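The folding method that was going to save my Saturday

I have a drawer problem. More exactly I have a T-shirt problem, and the drawer is where it shows. A friend of a friend swore by the Unwood fold, so I read up on it, and I have now given it a proper try, and I am not convinced.

If you've missed it, the Unwood fold is the one where the shirt ends up as a small stiff packet standing on its edge. You file the packets in a row like index cards. The blog post I learned it from claims you get back 147 square inches of drawer. It doesn't say which drawer. Mine is a Pravetti, bought secondhand, with a bottom that bows if you look at it wrong, and I don't believe for a second that whoever came up with that number had one like it.

The first instruction is to work on a flat, hard surface at waist height. Fine, I'll give them that one. I've folded on the bed for years and the bed always wins. The shirt sinks, you pull one side straight and the other side goes. A plain white table with a smooth top is a lot better, and a light gray tee laid flat on one shows you every wrinkle you've been pretending isn't there.
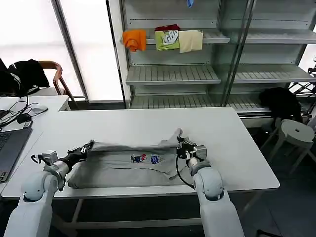
The second instruction is where I start to argue. You're supposed to fold the sides in to the middle "until the edges kiss." Gray jersey does not kiss. Gray jersey rolls up at the hem and creeps back to where it was. You get one side in, you reach for the other, and a sleeve pops up at an angle as if it had a question. So you smooth the sleeve down, and by then the first side has wandered off.

There is also the matter of the print. Unwood says a front graphic should finish on the outside so you can tell your shirts apart in the drawer. Sensible, if your shirt has one big picture in the center of the chest. If it has a couple of small patches, you can follow every step and still end up with half a patch peeking around a fold. I have one at home with a race number on it, 862, and folded the official way it reads 86. I own no shirt from any race numbered 86. I stood at the drawer for a good minute trying to remember where I'd gotten it.

I did buy a folding board too, since we're confessing. It's the Evel one, hinged plastic, the kind where you flip the left panel, then the right, then the bottom. It works about as well as a magazine does. I know this because I then used a magazine. The board is now under the couch with the other things I was sure about.

What bothers me most is the time. The claim is that you get faster, and that after a few weeks you won't even notice you're doing it. I noticed every single one. A quick fold in half and in half again takes me a few seconds and looks like what it is, a soft lump with a rounded edge and some creases in it. It goes in the drawer. I take it out and wear it, and the creases are gone before lunch.
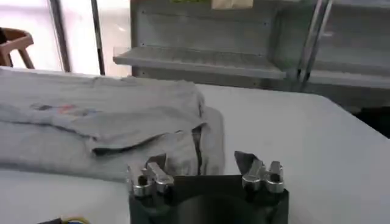
Sweatshirt fabric is worse, by the way. Anything with a bit of fleece to it refuses to be a packet at all. The method's answer is "fold with intention," and I'd like to see somebody write that on the care label. Three folds in and you have a throw pillow. I tried one last winter with a Pereyra hoodie, a heavy thing, 700 grams on the kitchen scale, and it stood on its edge for as long as I kept a hand on it.

To be fair, because I said I would be: thin shirts did stay put. The white undershirts are still standing in their row at the front of the drawer and I can see all of them at once, and I like that more than I expected to. I'll probably keep doing those. Everything else has gone back to being stacked, with the one I want at the bottom.

If you've gotten the fold to hold on a regular cotton tee for more than a week, in a drawer that other people also open, leave a comment and tell me what the shirt is made of. I still have the magazine out.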